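Home Our Story Classes Prices Contact
Search this site... Go
2 min read

About Pillstead

Small bookbinding school, above the old Idero shoe shop. Started with 15 students and one borrowed press. Now 71 on the list, evenings mostly. 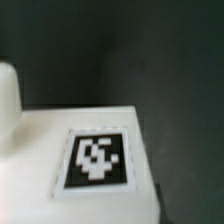 Beginners welcome, always. First term is folding, sewing, glue. Lots of glue. Second term you make a proper case-bound book and take it home.

Fees are per term, tools inculded. Bring an apron. Kids from 12 up if a grownup stays.

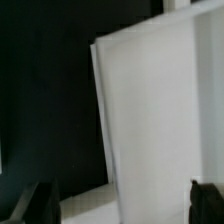 Wondimu Kahsay

I teach most classes, Bogale runs the repair table. Family bibles, cookbooks, school atlases. Ask first about leather, we dont always have it.

Spring term opens 2nd February. Sign up at the desk or call, ext 2492. Parking out back.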